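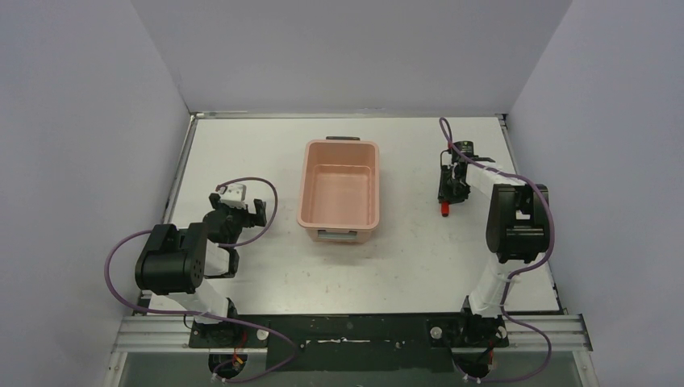
Where do people go first when they want to know what's on at a festival? Most of them go to the nearest person wearing a lanyard, and only then to the info point or the printed programme.

Figure 1. Pale pink plastic tub on a white tabletop, with a robot arm mounted on each side at the front edge.

4. What visitors asked, and who they asked

I came to this part of the study expecting to write about maps. I'd spent most of March reading about wayfinding, and I had a lovely theory that people at a talks festival get lost in the same way that people in hospitals do (too many doors, all the signs at ceiling height). Then I stood in the square at Nelmont with a notebook and the very first person to stop me wanted to know if she could take her coffee in. So did the next one.

Over the whole run I wrote down 251 questions, word for word where I could manage it and in a sort of private shorthand where I couldn't. Lâm Quan went through the notebook separately, without seeing my headings, and we argued about the ones we'd put in different places until we agreed. We disagreed on 18 of them, nearly all of which were what I'd called "timing" and Lâm had called "permission". Take "Can I still get in?" I heard somebody worried about the clock. Lâm heard somebody asking whether they were allowed, and after a long afternoon I came round to that view.

The biggest single group, 68 questions, was about getting into a session that had already started or looked full. The programme had nothing to say on this at all. It told you the hall, the hour, the language and the speakers, and it told you very nicely, but a visitor standing outside the Thakur room at ten past with the door shut had to find a human being. Usually that meant whoever was minding the door, who hadn't been told either! I heard three different rules for the same door in one morning, all given with great confidence.

Questions about where things were came well behind. When I did get them, they tended to be about the second site at Ondness, which the printed map showed as a small box in the corner with an arrow. Visitors who had already been out there once never asked again, as far as I could tell, so I suspect a line or two on the bus stop would have dealt with most of it. I can't prove that from my notes and I won't try.

I should say a bit about the info point itself, as it has rather a large part in section 5. It opened two hours before the first talk and shut before the last one began, so the evening crowd (a different lot altogether, mostly locals coming after work) hardly met it. Evening visitors asked ushers, bar staff, the sound engineer and me. I tried hard to pass people on without answering, because I didn't want to be filling my own notebook with the results of my own directions, but it feels awfully rude to tell someone you can't say where the toilets are when you're leaning on the sign. I gave in a few times. Those exchanges are marked in the notebook and left out of the total.

There's also the matter of the press. I'd assumed accredited journalists would be a world apart, with their own room and their own desk, and for logins and sockets they were. For everything else they behaved like the rest of us. One reporter had come over from Skurkovville for a single panel and asked an usher which way she should walk in, with the press pack under her arm, still sealed. I'm fond of that example, but it's one person and I wouldn't hang much on it.

What I take from all this for the next section is fairly modest. The programme answered the questions its editors thought of when they were at their desks in winter, and the people on the doors got the ones that came up on the day. Those two groups met once, at a briefing before opening, and the list of likely questions handed out there ran to 18 items. Late entry wasn't on it. Coffee was, I'm pleased to report, and the answer was yes with a lid.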